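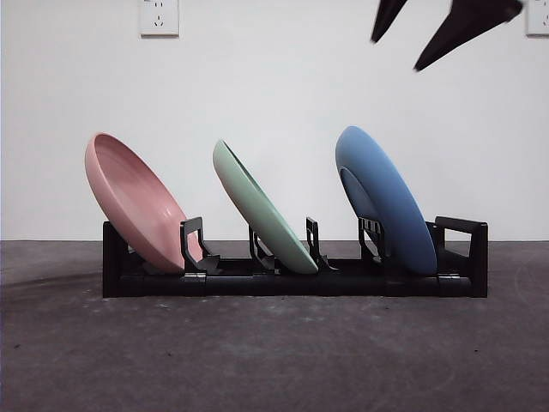

2 min read

Filed under: Talks & Slides

Speaker notes, "Can it do the dishes yet?"

Okay, dish rack up first. Leave it on screen while people find their seats, and don't say anything clever.

Start with a show of hands: who'd pay for a machine that puts the plates away? Keep your hand up if you'd trust it with your nan's good china. (Pause. Hands go down, they always do.)

Then the rack. I love this job as a test because we all do it half asleep. Look at the blue ones: there's a smaller plate tucked in with the big one, same slot. You or I would feel that straight away, slide a thumb in and split them. A gripper with two fingers has to work out that there are two rims there before it closes on anything. And the pink one's practically a bowl, leaning right out past the end of the rack, so whatever grip suits the skinny green one is probably no good for it.

Mention the lean! All of them tip left. Coming straight down from above is the easy move to program and it's a bit of a rotten angle for a tilted plate.

Now the Juhl story. Nattawut and I set up our own rack at home and gave it 50 goes over a weekend. My favourite was the one where it picked up the plate and the rack together, very proud of itself. Kourosh has it as his ringtone, the clatter I mean. Don't play the clip if we're running late.

Shop floor bit, keep it short. Trunex trays are all the same shape and colour, and they turn up in the same spot every time. Prapai's line does 126 trays a shift and she hardly looks at it any more. Kitchens don't behave like that, mine especially.

So, yet? My answer: sorting trays, yes. Unloading a rack with somebody watching, getting there. Putting away a whole family's dishes while you're at work, I wouldn't bet my mugs on it.

Questions. Adelino will ask about cutlery. Let him.

14 shares | 3 comments

Back to top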